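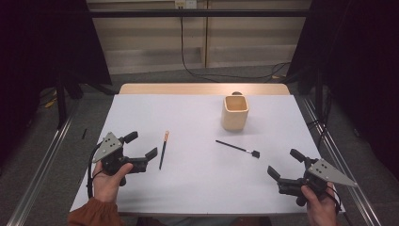 Ashwin Murthy worked 19 years in the packing hall at Vorstead, where the company fills boxes with art and office supplies. Since April he has a different job in the same building. He holds a gripper in each hand and shows how small things should be picked up, and from these recordings the robots at the Misbridge site learn.

"My first week I was slower than a child," he says. "You know how to take a brush with your fingers. With two black fingers of a machine you must think where the weight is."

A pen is for him still the most difficult. It rolls, it tips over, and if you close too early it jumps away. He repeats one task up to 90 times before lunch, and the aim for his team of 5 people is 1,000 good recordings in a week.

I asked if he is not training his own replacement. He was quiet for a moment. "My brother-in-law asks me this also. At Misbridge the night shift became smaller, this is true. Two of them came to us."

Sudheer Poduval, who plans the shifts, does not want to promise too much. "The lifting was bad for people's backs, and I don't miss it. But the hall was loud and everybody talked. Now they work each at one table, and some find it lonely." He has moved the coffee break so that all tables stop at the same time.

Murthy still goes to the old hall on Saturday, when there is overtime. "There I can use my own hands," he says.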